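Confidence scores, and what they are confident about

Last updated: August
14 comments

I have spent most of this summer on a grasp planner, and I would like to complain about a number.

The number is the confidence score. Every candidate grasp gets one, from 0 to 1, and the planner sorts the list and hands the top one to the motion layer. People love it. When somebody visits Cundenside and we put the overlay on the big screen, they look at the score before they look at the arm. A 0.93 gets a nod. I used to nod too.

The planner we run is called Rititz. We didn't write the core of it, we only bent it to our purposes, and my purposes this year are containers: tubs, crates, baskets, anything with a rim and a hollow middle. The claim when we took it on was that it would handle "open vessels" with no extra training. I asked what counted as an open vessel and got a slide with a mug on it.

So I ran my own test. I did 146 attempts over two weeks, all on baskets and tubs, and wrote down the score beforehand and the result afterwards in a plain spreadsheet. Of the attempts scored above 0.9, 48 ended with the thing in the air and still there when the arm stopped. The overall success rate came out at 70 per cent, which sounds all right until you sort the rows by score and find that the failures are not at the bottom. They are spread through the list like raisins. A 0.91 was no safer than a 0.74. If I had shuffled the column I doubt I would have noticed for a day or so.

I went looking for why. The score is trained on depth, mostly, and depth is poor on exactly the things baskets are made of. Holes are bad. A small hole in a side wall is sometimes a hole, sometimes a bit of wall and sometimes a point floating half a metre behind the basket, depending on the angle. Shiny plastic is worse. A ceiling light reflected in the bottom of a tub comes back as a patch of missing points, and the filter we inherited fills missing points by averaging the neighbours. On a flat base that is harmless. Near a side wall it builds a gentle ramp that does not exist, and the planner thinks ramps are lovely to hold.

Then there are labels. A printed sticker gives the colour branch plenty of edges and corners to get excited about, and the depth branch says, correctly, that it is flat. The two get blended. I have seen grasps proposed on the middle of a sticker, straight down, fingers closing on a photograph of food. Score: 0.88.
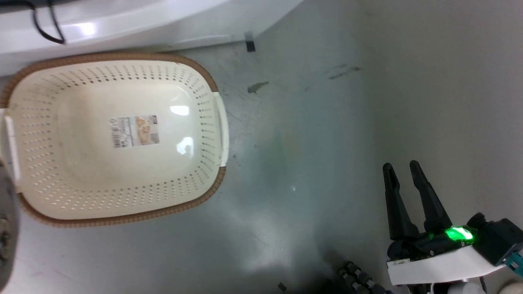 Perforated basket with white handles and a label in the base, gripper at lower right.

Handles ought to be the easy answer. A person would take one without thinking. Rititz does not know the word, it knows pairs of surfaces that face each other at a distance the fingers can span, and the rim gives it a great many of those all the way round. A handle is just a few more in the pile. I added a rule by hand which gives a bonus to any raised part that bridges the rim. It took an afternoon and did more for the results than the previous month of tuning, and I have been told it is "not a principled solution". Fine. I'd like to see the principled one pick up a basket.

The other change was to stop trusting one view. We now take a second look from a different height and throw away any candidate that does not turn up in both. It costs 2 seconds a pick. The people who want the demo fast dislike it and I have kept it in anyway, behind a flag which I leave switched on.

Our sister group at Plelledham uses Yeoh for the same job, and they tell me its scores are "calibrated". They may be. I asked for the plot of score against outcome and I am still waiting for it. If it arrives and it's a nice straight line I will say so on this page.

For now I have taken the score off the big screen. The overlay shows where the fingers intend to go and nothing else. Two visitors have asked where the number went.

Next job is the hole-filling filter, which I want to rip out completely and see what breaks. My guess is the tubs get better and the wire crates get much worse.

Shared 9 times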